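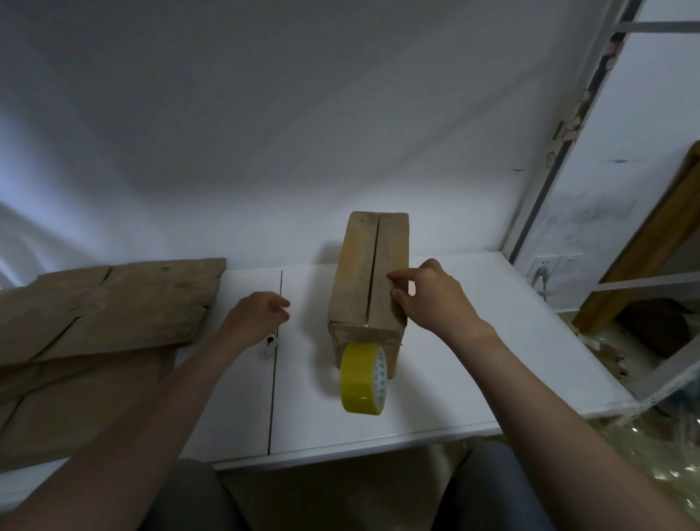
4.3 Recording the box-sealing task

This section covers recording first-person demonstrations of the box-sealing task for the Hernent policy. It assumes that the head camera has been calibrated as in section 3 and that the Vatero recorder is running. Each operator works alone and seated.

Materials: one cardboard box, one roll of packing tape, a table with a plain background. Worn boxes may be used. The policy in the January release was trained with torn edges and creased faces included, and these should not be screened out.

1. Stand the box upright near the middle of the table with the seam facing the operator. The two flaps should meet along the seam. A narrow slit between them is acceptable.

2. Place the tape within reach. It may stand on its edge against the box or lie flat. Change the position between episodes.

3. Sit with both forearms able to enter the view from the lower corners. Knees may show at the bottom of the view. The hand tracker ignores them.

4. Start the episode in Vatero and wait for the tone. Hold both hands still for 2 s.

5. Steady the box with one hand against its side, fingers spread. Keep the other hand free on the opposite side of the box.

6. Pick up the tape with the free hand, attach the loose end at the top of the seam and draw it downwards in one pass. The steadying hand may move if the box starts to turn.

7. Tear or cut the tape, press it down along its full length and return both hands to the table.

8. Stop the episode and mark it as complete, partial or failed. Do not delete failed episodes – the contact model uses them.

Caution: keep cutters closed and outside the working area until step 7. Do not cut towards the steadying hand.

Note on background items: shelving, cables and spare cardboard at the sides of the view may be left in place. Do not rearrange them during an episode. If an item falls into the working area, stop and mark the episode as failed.

4.3.1 Number of episodes

Record 400 episodes per operator. In the Jadalex trial, policies trained on fewer episodes often placed the tape to one side of the seam. With the full set, the seam was covered in 94 per cent of test runs. Most of the remaining failures came from the box tipping while the tape was drawn down, and these fell when operators changed the steadying hand between episodes.

4.3.2 Labelling contact

Contact labels are set by hand in the Acheampong viewer. Label a hand as in contact only when at least one finger presses on the box or the tape. A hand held over the table or beside the box is labelled as free, even where the fingers hide a small object beneath them. If contact cannot be judged from the head view, use the label "unclear" and leave the force field blank.

Questions about labels should be sent to Mansa Agbenyega with the episode number. Corrected labels are merged at the next export, see section 4.5.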